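I'm so happy to share that Brukus opens its free laundry folding sessions in Irnia this March! I've got 33 spots, and they're going fast.

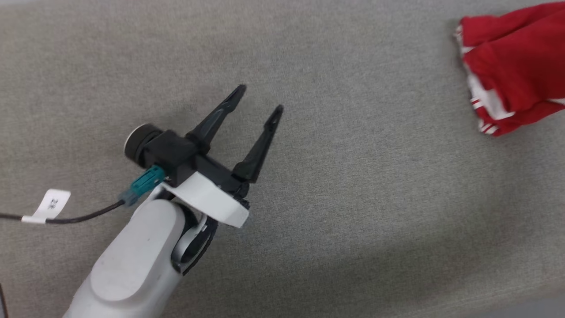 You don't need to be tidy to come - I'm certainly not.

We start with one red and white piece on soft gray fabric, all bunched up, and go from there.
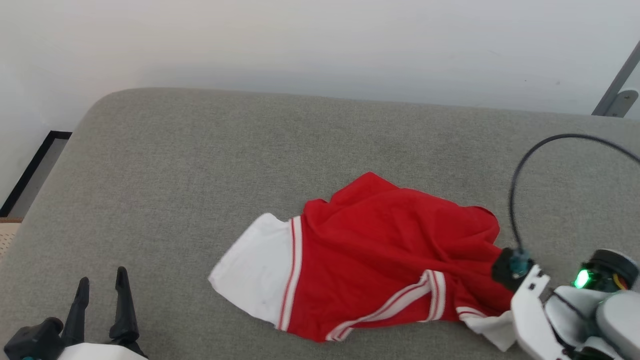 Then come the shirts, and my old enemy, the fitted sheet. Each session runs 52 minutes.

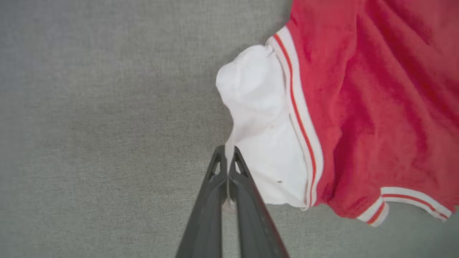

**Brukus Home Skills Team, Irnia**

Sign up at our Nolte Street desk before noon.
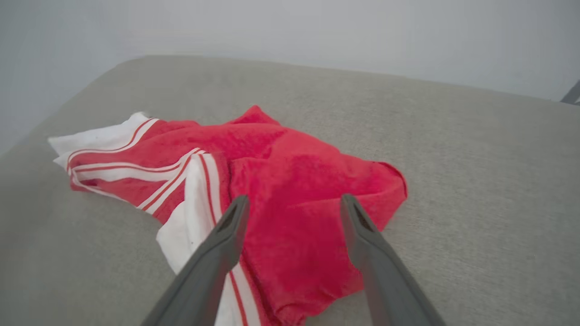
**Do I need to bring my own laundry?**
Bring a few pieces if you like, but we'll have plenty.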